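Workshop tips: getting two arms to sort a basket without losing your evening

I keep a running list of the software stuff that saves me time at the bench, and people keep asking for it, so here goes.

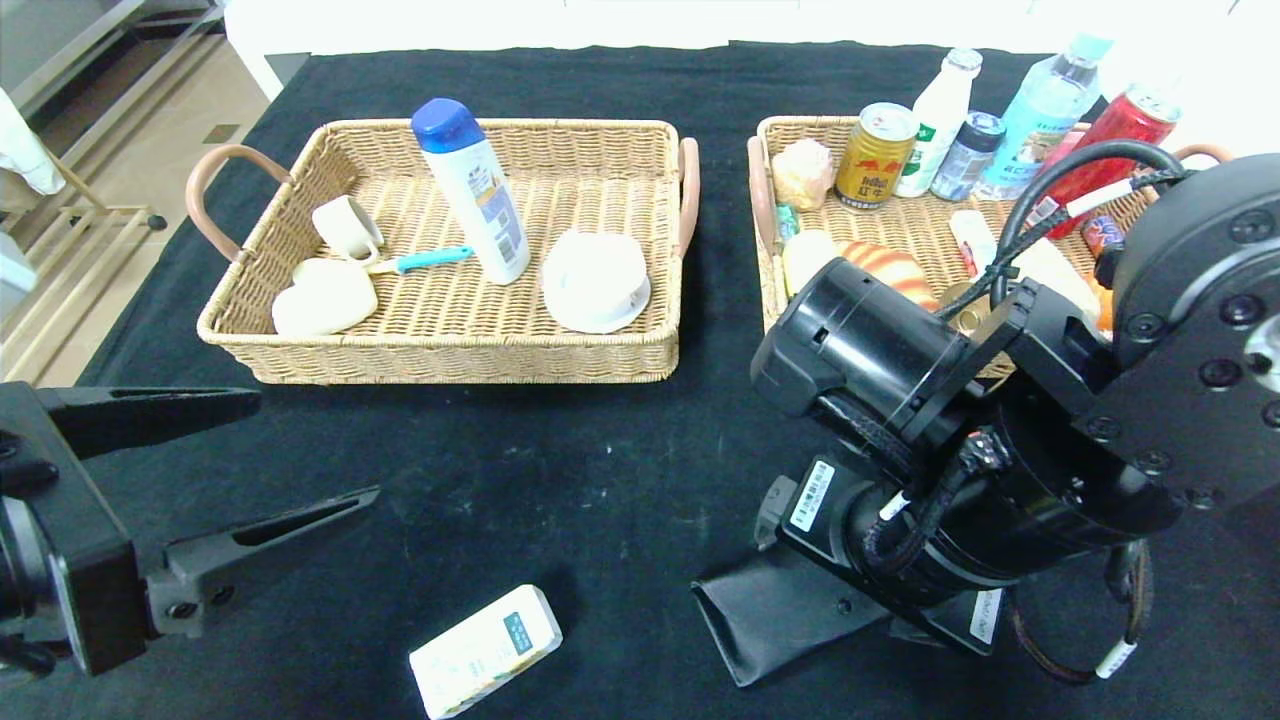
Two wicker baskets on the black cloth, crockery and a toothbrush on the left, snacks and drinks on the right.

Start with the cloth. Plain black under everything made my segmentation so much calmer – I used to spend whole evenings tuning thresholds for a shiny tabletop (never again!).

Sort by how hard things are to see, and do the easy basket first. A white cup on a white saucer will come back as one blob unless you feed the depth channel in too, so I give that pair its own label and let the planner treat it as a single object until the cup is lifted. Clear bottles are worse. I mask by the label and cap and let Pavix guess the rest.

Crowded basket? Don't plan to the middle of it. I have Kodgate score every grasp by free space around the fingers and throw out anything under 16 mm, then re-scan after each pick. Slower, yes, but my retry count dropped like a stone in December.

Handles! Put the basket handles in the collision model. Mine were missing for weeks and I blamed the gripper.

Keep the arms out of each other's way with a simple lock on the shared space between the baskets. One arm asks, the other waits, up to 20 seconds, then it backs off and tries again. Fancy two-arm planning can come later.

Log everything, and name your logs something you can search. I'm on run 2323 and I still go back to old ones. Sixty frames before each grasp is plenty for me, and it keeps the disk happy.

Last one for now: save your camera calibration with the run, in the same folder. I do it with a tiny script and it has rescued me more than once.

Updated February 7, 2022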